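Jetthorpe Tableware Set — README

Contents

Jetthorpe is a collection of notes and labels on everyday tableware and light meals laid out on a plain table. It holds 2,000 entries in 2 folders, "crockery" and "servings". Labels cover item type, colour and whether the item is empty. 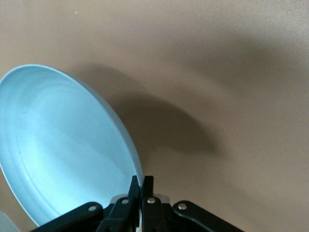
Maintained by Imudis | Last updated 2025-03-15

Crockery

Colour is recorded by plain name. Pale shades are the hard part: a light blue bowl with faint rings inside it is labelled "bowl, light blue, ringed", and the sheen is ignored. Shadows are never labelled.

Servings

A serving is any plate with food on it. Toast with a lettuce leaf on top counts as one serving with two parts — the plate is labelled separately. Stacked plates get one label per visible colour, top first.
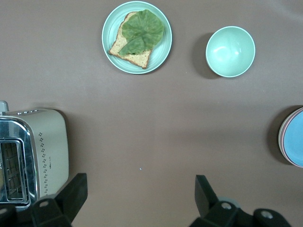
Does an empty bowl near a plate count as part of the serving?
It is labelled as crockery, marked "empty", and kept out of the serving entry.

Known issues

87 entries from the August batch use "green" where "mint green" is meant. The Gisby label list has 5 colour names that overlap; use the first one listed.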